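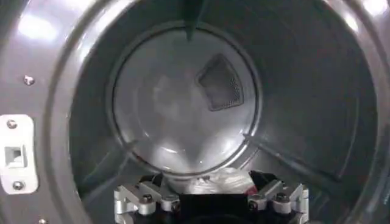
Ticket 700 – Dryer stops before the end of the program
Opened by: Aatos Toivonen, Wurkville laundry room, building 2
Status: Waiting for part

Saturday, September 4, 2021
The dryer on the left side stops in the middle of the program and shows code 61. The display stays on but the drum does not turn. After I press Start again it runs for a few minutes and then it stops one more time. I have cleaned the lint filter two times. The tenants complain, so please give this a high priority if it is possible.

Reply from Sointu Kokkonen, Kostar service desk
Thank you for the clear report. Code 61 on this model is for air flow. Please check the following and write me the result:
Is the exhaust hose bent behind the machine?
Does the flap on the outside wall open freely?
Does the code come also with a half load?

Aatos Toivonen
I pulled the machine out from the wall. The hose was pressed flat in one place, so I made it straight and pushed the machine back more carefully. The flap outside opens normally. With a half load the code came again, only later than before. I tried also the program without heat, and this one went to the end with no code.

Sointu Kokkonen
This helps a lot. I think now it is the temperature sensor – the hose was maybe a second problem. I have ordered the sensor from Evell, order number 600. Until it arrives, please use only the program without heat and put a note on the door.

Aatos Toivonen
The note is on the door. Mrs. Yousafzai from the office has the key for the laundry room, if your technician comes when I am not there. Please call her one day before.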